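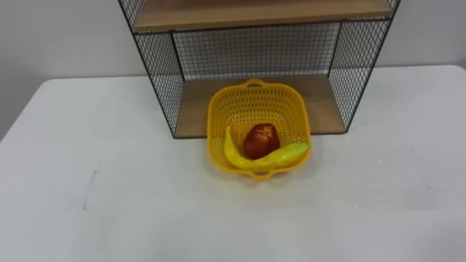

Häufige Fragen zum Projekt Avmont: Lernen aus Vorführungen mit zwei Händen

Stand: September. Diese Seite sammelt die Fragen, welche uns nach der Veröffentlichung unseres Arbeitsberichts per E-Mail gestellt wurden. Wir ergänzen sie von Zeit zu Zeit.

Worum geht es in Avmont?

Wir untersuchen, wie ein humanoider Roboter alltägliche Handgriffe im Haushalt aus Vorführungen lernen kann. Im Mittelpunkt steht eine Aufgabe, die einfach klingt: Ein Korb mit Spielzeugobst soll mit beiden Händen gefasst und in ein Regal gestellt werden. Der Korb ist leicht, er hat gelochte Wände, und sein Inhalt kann beim Kippen rollen. Für einen Menschen ist dies keine Schwierigkeit. Für eine gelernte Steuerung ist es eine, denn beide Hände müssen dieselbe Bewegung mit demselben Tempo ausführen, und ein kleiner Unterschied genügt, damit der Korb schräg liegt.

Was ist an der Methode neu?

Viele Verfahren sagen für jeden Arm eine eigene Folge von Gelenkwinkeln voraus. Bei uns sagt das Modell zuerst die Bewegung des Gegenstands voraus, das heisst, wohin der Korb gehen soll und wie er dabei geneigt sein darf. Erst in einem zweiten Schritt werden daraus die Bewegungen der Arme berechnet. Wir nennen das Verfahren Skurkitz, nach dem Ort, wo die erste Skizze entstanden ist. Der Name hat keine weitere Bedeutung, obwohl wir oft danach gefragt werden.

Wie viele Vorführungen wurden verwendet?

Insgesamt wurden 1451 Vorführungen aufgenommen. Nach der Durchsicht sind 1361 davon in das Training eingegangen. Die übrigen haben wir aussortiert, zum Beispiel wenn die Aufzeichnung eines Gelenks Lücken hatte oder wenn die Zeitstempel von Kamera und Arm nicht zusammenpassten. Misslungene Versuche haben wir dagegen absichtlich behalten, sofern die bedienende Person den Fehler selbst noch korrigiert hat. Solche Korrekturen sind für das Modell sehr lehrreich.

Warum ein Korb und nicht ein fester Würfel, wie in vielen anderen Arbeiten?

Mit dem Würfel haben wir begonnen. Die Ergebnisse waren gut, aber sie haben uns wenig gesagt, weil man einen Würfel auch mit ungenauen Fingern noch irgendwie halten kann. Ein Korb mit losem Inhalt zeigt Fehler viel früher. Ausserdem kann man die Neigung nachträglich gut beurteilen, indem man die Lage der Früchte in den Aufnahmen vor und nach der Bewegung vergleicht.

Steht der Roboter während der Aufgabe frei?

Die Füsse sind am Boden und bleiben in unseren Versuchen an derselben Stelle. Das Gehen ist nicht Gegenstand dieser Arbeit. Trotzdem spielt der ganze Körper eine Rolle: Wenn ein Arm weit über den Tisch hinausgestreckt wird, verschiebt sich der Schwerpunkt, und Knie und Hüfte müssen dies ausgleichen. In der ersten Version hatten wir diesen Ausgleich von der Armbewegung getrennt geregelt. Das führte zu einem leichten Schwanken, welches sich bis in die Fingerspitzen fortgesetzt hat. Jetzt erhält der Regler für die Beine die geplante Armbewegung im Voraus.

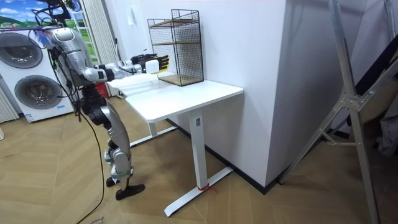 Pickering schrieb uns dazu, der Vergleich mit der getrennten Regelung sei nicht ganz gerecht, denn man hätte diese auch langsamer einstellen können und dann vermutlich weniger Schwanken gesehen. Der Einwand ist berechtigt. Wir haben die langsamere Einstellung nachgeholt: Das Schwanken wird kleiner, jedoch dauert ein Durchgang deutlich länger, und die Hände kommen nicht mehr gleichzeitig an. Im Anhang der nächsten Fassung werden beide Varianten stehen.

Welche Kameras sieht das Modell?

Als Eingabe dient nur die Kamera am Kopf des Roboters. Die feste Kamera im Raum wird allein für die Auswertung gebraucht und ist dem Modell nicht bekannt. Diese Trennung war uns wichtig – in einer Wohnung wird man kaum eine zweite Kamera so aufstellen können, dass sie immer den gleichen Blickwinkel hat.

Was geschieht, wenn die Hände den Korb verdecken?

Dies ist die Frage, die wir am häufigsten erhalten. Beim Anfahren kommen die Finger von der vorderen Seite und liegen im Bild genau vor dem Rand, den das Modell eigentlich sehen möchte. Wir lösen das Problem nur teilweise. Das Modell behält die letzte gut sichtbare Lage des Korbs im Gedächtnis und vergleicht sie laufend mit den Teilen, die noch zu erkennen sind, also meistens mit dem hinteren Rand und mit den Früchten. Die gelbe Farbe hilft dabei. Ob es mit einem weissen Korb auf einem weissen Tisch ebenso geht, haben wir noch nicht geprüft.
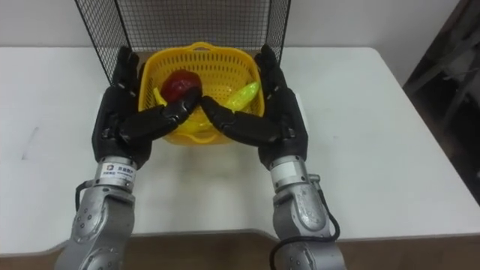

Beidhändige Annäherung an den Korb, Blick der Kopfkamera.

Warum zeigen die Zeigefinger nach innen?

Diese Haltung stammt aus den Vorführungen. Wir haben sie nicht vorgegeben und zuerst sogar für einen Fehler in der Übertragung der Handdaten gehalten. Später haben wir zum Vergleich eine Haltung mit parallelen Fingern von Hand programmiert. Diese war bei geradem Anheben gleich gut, aber beim Drehen des Korbs schlechter. Eine genaue Erklärung haben wir dafür nicht.

Wie wird der Erfolg gemessen?

Ein Durchgang gilt als gelungen, wenn der Korb vollständig auf dem unteren Boden des Regals steht und keine Frucht herausgefallen ist. Berührungen mit dem Gitter werden notiert, zählen aber nicht als Misserfolg. Jede Aufnahme wird von 2 Personen unabhängig beurteilt. Bei Uneinigkeit wird sie gemeinsam noch einmal angesehen.

Wurde das Verfahren auch an einem anderen Ort getestet?

Ja, in Skustthorpe, mit anderem Licht und einem anderen Tisch. Dort mussten wir 4 zusätzliche Vorführungen aufnehmen, damit die Höhe des Tisches richtig eingeschätzt wurde. Ganz ohne neue Daten stiess der Korb regelmässig an die vordere Stange des Regals. Wir möchten daher nicht behaupten, dass das Verfahren ohne Anpassung übertragbar ist.

Sind die Daten öffentlich?

Noch nicht. Die Gelenkdaten und die Bilder der Kopfkamera sollen zusammen mit der nächsten Fassung des Berichts freigegeben werden. Die Aufnahmen der Raumkamera geben wir auf Anfrage weiter, dafür genügt eine kurze Beschreibung des geplanten Zwecks.

Kann ich das Verfahren mit einfachen Greifern statt mit Händen verwenden?

Im Prinzip ja, denn der erste Schritt kennt nur den Gegenstand und nicht die Hand. Den zweiten Schritt müssten Sie für Ihren Greifer neu trainieren. Wenn Sie es versuchen, teilen Sie uns bitte das Ergebnis mit, auch wenn es nicht funktioniert hat. Fragen, welche hier fehlen, senden Sie bitte mit dem Betreff «Avmont FAQ» an die Projektadresse.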